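Home a little after nine, feet sore, tea beside me, and I want to get this down before I lose it, because today was the first day I felt I was any good at this.

We were back in the mock kitchen all day, the one at the end of the hall in Fummont that Nhi papered herself over the winter. I still love walking in there. Everything else in the building is gray and hums, and then you open that door and it's like stepping into somebody's aunt's house. Nhi says the wallpaper is there so the robot doesn't grow up thinking the whole world is a lab, and I think that's a perfectly good reason, though I also suspect she just likes wallpaper (the bathroom at her place in Inden is all ferns, floor to ceiling).

The job this week is scissors. Last week was spoons and I had gotten a little smug about spoons. You can grab a spoon any old way and it comes along with you. Scissors have opinions! They swing open, they hook onto each other by the loops, and if you take hold of one pair you are very likely taking hold of three. Vinh gave me the leader arms in the morning, the light ones you hold in your own hands while the real arms copy you, and told me to go slow and think about my wrists. Then he went off to fight with the charger and left me to it, which I took as a compliment.

My first twenty minutes were awful. I kept closing too early. There's no feeling in the leader arms, or hardly any, so you're doing it all by eye, and I kept looking straight at the real thing across the table when I should have been looking at the wrist view on the monitor. Taha has told me this at least a dozen times. "Look where the hand looks," he says, and I nod, and then I go right on craning my neck like someone trying to park a bus. Today I finally made myself do it. I turned my stool so the monitor was square in front of me and left it there, and within a few tries I could tell which loop belonged to which pair. 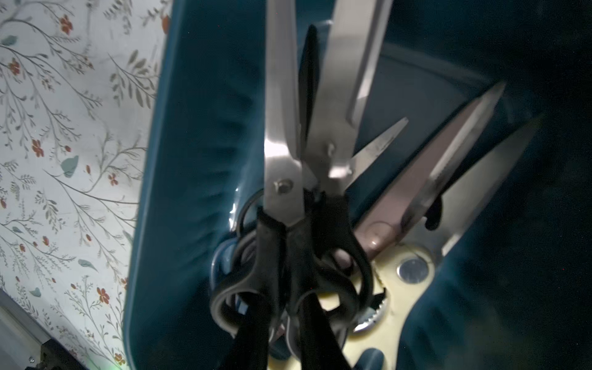
Handles are everything. Dirk came by before lunch and watched for a while with his arms folded, and I braced for it, but all he wanted to talk about was the approach. He'd rather I hesitate a little and then come in straight than come in fast and correct myself at the end, because the policy learns the correcting too, and then you have a robot that wiggles before every grasp forever. I'd never thought of it like that. It's a bit like teaching a child to write when you have terrible handwriting yourself. Every little twitch of mine is in there now. I scratched my nose during one episode, with the arm still following me, and had to throw the whole thing out, and Oanh laughed so hard she had to put her sandwich down.

Speaking of which, lunch was the good dumplings from Bạch, and Oanh paid, so I owe her for next time. She's on the labeling side and it was nice to hear what happens to my work after I let go of it. She said she can tell who was driving just from the motion, without looking at the name. Taha is quick and square. Vinh drifts. I asked what I was and she thought about it and said "polite." I've been turning that over all evening and I believe I'm pleased.

By the end of the afternoon I had 54 good episodes. The target for the task is 200, and everybody's together across all the kitchen tasks stands at 423, so it isn't a mountain, but it's more than I did in two whole days on the spoons. Dirk wants to run a first training over the weekend on whatever we have. I told him I'd like to be there when it tries, even if it makes a mess of it. Especially then, maybe. I'd want to see whether it's polite.

My right thumb is sore from the trigger. Vinh swears by some stretches he learned when he was driving the big Nolto arms, and he showed me, but I've forgotten the second one already. Ask him tomorrow. Also ask whether we can raise that table by an inch or two, my back would be grateful, and bring the blue cushion from the hall closet if I can find it under all the coats.

Mom called while I was on the bus and asked what I'd done all day. I said I'd been teaching a robot to pick up scissors, and she was quiet for a second and then asked if that was wise. I must call her back, I never did hear how the tomatoes are coming along.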